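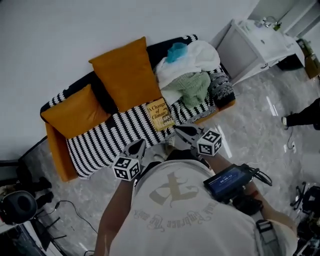
Figure 3. Sofa in the Plirnthorpe living room, with cushions, a book and a heap of textiles on the seat.

4.2 Seating as temporary storage

In the Plirnthorpe household, the living room sofa held more displaced items than any other surface apart from the kitchen table. Following the scheme set out in Section 3, we separate items that belong to the seat (cushions, throws) from items that have been left on it. The two mustard-yellow cushions and the patterned throw in Figure 3 fall in the first group. The book, a yellow hardcover titled "A Change of Climate," and the pale green knitted sweater fall in the second.

Blankets were harder to assign. A blanket folded over an armrest was coded as belonging to the seat, while a rumpled one, such as the white blanket in Figure 3, was coded as unresolved. Garments lying on a blanket were coded separately, and the heap as a whole received a single location code. Coders at the Korton site disagreed on this category more often than on any other, and the rule was revised in October.

Heaps of fabric remained in place for up to 7 days between tidying sessions. Books were moved sooner, usually to the nearest shelf or side table. Residents described the sofa as a place for things "in use," a term that covered clothing worn the day before as well as clothing waiting to be put away. We return to this term in Section 5.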